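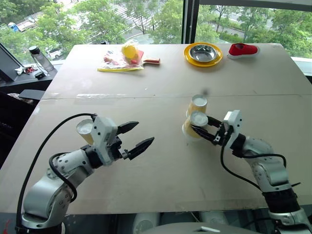 Wie oft muss die geölte Tischplatte nachbehandelt werden?
Im normalen Gebrauch genügt einmal im Jahr, am besten im November, wenn die Heizung schon läuft.

4. Pflege der Platte mit Sastari Hartöl

1. Platte mit leicht feuchtem Tuch abwischen und vollständig trocknen lassen.
2. Dose gut aufrühren, nicht schütteln. Eine Dose enthält 500 ml.
3. Öl mit dem Ballen dünn auftragen, immer in Längsrichtung.

Hinweis: Auch die Fugen zwischen den Brettern werden geölt — hier bitte sehr sparsam.

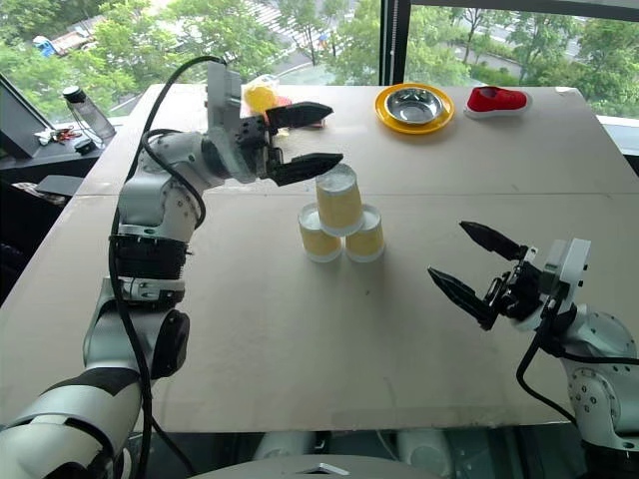 Abb. 4: Becherpyramide auf dem Tisch

4. Nach 35 Minuten den Überschuss mit einem trockenen Tuch abnehmen. Es darf kein Öl stehen bleiben, sonst wird die Stelle klebrig.
5. Den Tisch über Nacht nicht benützen. Das Fenster soll dabei gekippt sein,
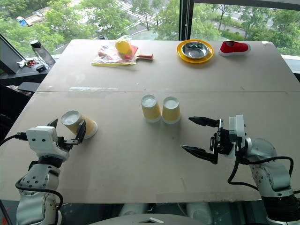

aber direkte Zugluft auf die Platte ist zu vermeiden.

Achtung: Getränkte Tücher können sich selbst entzünden! Tücher in Wasser legen und danach im Freien ausgebreitet trocknen.

Bei Flecken, die nach dem Ölen noch sichtbar sind, wenden Sie sich bitte an Vinzenz Egger, Kundendienst Zelside, Durchwahl 58.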